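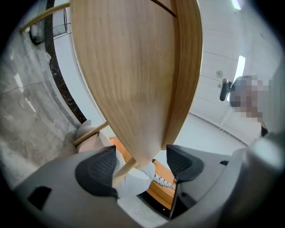
Wooden panel with thin pale rods, underside view

DARKLOW TENANTS ASSOCIATION -- minutes, 2026-06-15, community room

Present: Thandeka Van der Merwe (chair), Cengiz Kocabaş, Barış Coşkun, Kevser Kaplan, Thomas D'Amico (notes). Apologies from the Rallano Street side, clash with the school concert.

1. Last minutes
Agreed. One fix -- the boiler visit was to Block B, not D. Thomas to correct.

2. Laundry room
Second dryer still out. Urinen came, looked at it, left a quote for 300 dollars, parts only. Barış thinks high. Kevser would sooner pay it and be done, people are hanging sheets over the stair rail again. Long back and forth. Agreed: Barış gets one more quote by Friday, if nothing cheaper we go with Urinen. Sign on the door needs to say which dryer, folks keep losing quarters in it.

3. Water pressure, upper floors
Complaints from 11 apartments now, mostly mornings. Management say the pump was serviced in February. Cengiz asked for the paperwork twice, no answer. Thandeka to write formally and copy the city housing office. Anyone affected please write down times, even on a scrap of paper, and put it in the box by the mailboxes.

4. Courtyard
Türkmen bakery on the corner has offered bread for the summer supper. Accepted with thanks. Date not set, Kevser wants it before the school break ends, Thomas is away most of July. Come back to this.
Raised beds: two are rotting at the corners. Leave till fall. Tomatoes are in them anyway.
Bikes chained to the ramp railing -- again. Cengiz will put tags on them, a week's notice, then ask management to cut the locks. Barış not happy with cutting, wants two weeks. Vote 4 to one for a week.

5. Swap table
Small furniture OK in the lobby if it goes by Sunday night. Name and apartment number on everything, no matresses. Kevser has the tape and markers.

6. Money
Balance just over what we expected, more than 2000 dollars, before the dryer. Insurance bill not in yet. Cengiz to chase.

7. Any other business
Hall light on three flickering. Reported.
Package thefts: two last month. Thandeka asked about a locker, management "looking into it" as usual.
Recycling pickup moves a day later startng next month, notice to go up in both entrances.

Closed 8:50. Next meeting same room, Thomas to send the date round once he has the key sorted.

Contact: leave a note in the association mailbox, Block A | © Darklow Tenants Association | Back to top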